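Home | Shop Notes | How-Tos | Open Days | Contact

How to Run a Robot Demo for an Open Day Without Losing the Crowd

2025-02-25

I have now run enough open day demos at Pickering to have opinions, and Carol Pickering has asked me to write them down so that somebody else can do it in March. I'm choosing to take that as a compliment.

These notes cover the simulator demo, where an arm picks up a cup on the big screen and visitors get to have a go. The real arm has its own sheet, and its own insurance.

Step 1. Set up the night before.

Load the green table scene and run one full pick. Then shut the computer down, start it again and run another. A demo that has only ever worked once has a strong sense of occasion and will save its second performance for when the mayor's office drops by. While you're at it, turn off updates, chat pop-ups and the screen saver. Last year 50 people from Flutport learned that Tae-yang Han had a dentist appointment.

Step 2. Slow the arm down.

At full speed the pick is over before anyone has put down their cookie. Set the speed to 38 percent for the first run. It will feel painfully slow to you, because you have seen it before. Your visitors haven't, and they like to guess where the arm is going. You can go up to 80 percent once they start asking whether it can go any faster, and they will ask.

Step 3. Pause on the grasp.

Press the space bar once the fingers have closed on the cup and before the lift. Leave it there while you talk. It is the one moment when everything you want to explain is on the screen together, and you can walk up and point at it like a weather forecaster.

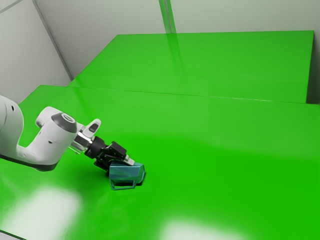 Keep the talk short. I say that the program has to work out where the cup is, pick a spot for each finger, and get there without hitting the table. Then I stop. Chelsea Greenwood used to follow this with ten minutes on joint limits, and the back row used to follow that by leaving.

If someone asks why the cup is see-through, say that clear things are hard for cameras to make out and we like to make trouble for ourselves. Both halves are true.

Step 4. Break it on purpose.

Unpause, let the lift finish, and reset. Now open the settings panel and drop the finger friction as low as it will go. Run the pick again. The cup should slide out, and you will get the biggest laugh of the day. I have made my peace with this. Put the friction back before you go on, and check that you did. I once spent half an afternoon telling a very patient man from Stetier that it was "usually better than this."

Step 5. Hand over the controller.

One visitor at a time, 4 minutes each, kitchen timer on the desk where they can see it. Children need no instructions. Adults need to be told that they can't damage anything, then told again. Engineers will say they only want to watch and will have to be pried off the thing at closing.

If the arm gets tied in a knot, press R. If R does nothing, click on the window first and then press R. If that does nothing either, restart the program and bring up the subject of parking.

Step 6. Close up.

Save the log, copy it to the Skurkon folder and put the visitor scores on the whiteboard. Ayana Gebreyes goes through the logs afterward and would like the file names to mean something. "demo_final_final2" was mine, and I've heard about it.

The controller goes back in the top drawer with its cable. Lucinda Kasprzak has the key.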